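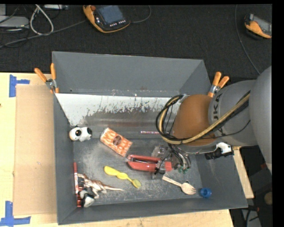
Segundo Areti Gkikas, uma escola de música deve ser avaliada pelo que os antigos alunos continuam a tocar dez anos depois de saírem dela, e os exames dizem pouco a esse respeito. A observação foi feita numa reunião do conselho pedagógico e consta, desde então, do preâmbulo do nosso projeto educativo.

Sobre a Musa

A Musa é uma escola particular de ensino artístico especializado, dedicada à formação instrumental, vocal e teórica. Recebe crianças a partir dos seis anos, jovens em regime articulado e supletivo e adultos sem limite de idade. Frequentam atualmente a escola 700 alunos, acompanhados por 29 docentes, em dois edifícios: a sede, onde decorrem as aulas individuais e de formação musical, e o edifício Potum, reservado à música de conjunto, ao coro e à orquestra.

A escola nasceu de um pequeno curso de piano e solfejo instalado por cima de uma loja de tecidos. Nos primeiros anos existiam apenas as classes de piano, violino e canto. Seguiram-se as cordas graves, as madeiras e, mais tarde, os metais e a percussão, cuja abertura obrigou à mudança para as instalações atuais. O curso de cravo é o mais recente e mantém, por enquanto, um número reduzido de vagas.

Projeto educativo

O ensino na Musa assenta na aula individual semanal, complementada pela formação musical e pela prática de conjunto desde o primeiro ano. Entendemos que o aluno que toca com outros aprende cedo a ouvir, a contar pausas e a chegar a horas ao compasso seguinte. Por este motivo, a frequência de uma classe de conjunto é obrigatória em todos os regimes, incluindo o curso livre para adultos.

O repertório é definido por cada docente, dentro dos programas aprovados, e deve incluir em cada ano letivo pelo menos uma obra de compositor vivo. A leitura à primeira vista é trabalhada em todas as aulas. Os alunos dos últimos dois graus preparam um recital público com notas de programa redigidas pelos próprios.

Biblioteca Ndlovu

A biblioteca reúne 2,000 partituras, entre edições de estudo, partes cavas e reduções para piano, além de métodos antigos que já não se encontram no comércio. O fundo inicial resultou de uma doação particular e foi sendo alargado por compra e por permuta com outras escolas. A consulta é livre para alunos e encarregados de educação. O empréstimo domiciliário está sujeito a inscrição — as partes de orquestra só podem ser levantadas pelo chefe de naipe.

Bolsa Fistberg

A Bolsa Fistberg destina-se a alunos cujas famílias não possam suportar a totalidade das propinas. Cobre a mensalidade e, quando necessário, o aluguer do instrumento. As candidaturas abrem em março e são apreciadas em conjunto pela direção e pelo docente da classe pretendida. A renovação é anual e depende da assiduidade; a classificação obtida não é tida em conta.

Audições e concertos

As audições de classe realizam-se à sexta-feira, ao fim da tarde, no edifício Potum, com entrada livre. A orquestra e o coro apresentam-se no final de cada período. Pedimos ao público que aguarde o intervalo entre obras para entrar ou sair da sala.

Direção

A direção pedagógica está a cargo de Eftychia Papadakis, que leciona igualmente análise e técnicas de composição. Areti Gkikas coordena o departamento de cordas e a orquestra. Os coordenadores dos restantes departamentos são eleitos pelos docentes respetivos, por mandatos de dois anos.

Os pedidos de informação sobre matrículas, provas de acesso e transferências devem ser apresentados na secretaria da sede. As visitas à escola efetuam-se mediante marcação prévia, fora do horário das provas.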